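Week 5: futures curves, the short version

OK, so last week I rushed the bit about contango and a few of you looked lost, so let me take another run at it. When the later contracts cost more than the near ones, the curve slopes up and we call it contango. When the near ones cost more, that's backwardation. Say copper for delivery now is 88 and the February contract is 135 — that's a very steep contango! 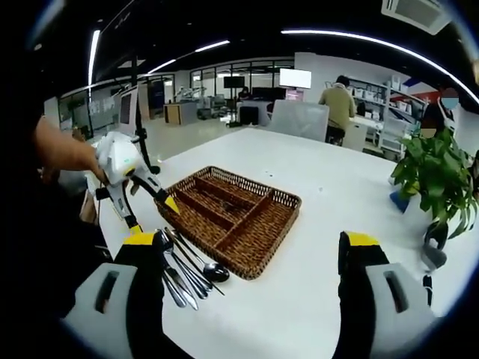
Why would anyone pay the extra? Storage, mostly, plus insurance and the interest on your money. Look at the Viller case in your reader, where the warehouse bill eats nearly the whole spread (I love this one).

For Thu 7 October, please read the Mustside chapter, pages 12 and up, and plot the curve from the Balaskas price sheet. Bring it on paper if you can.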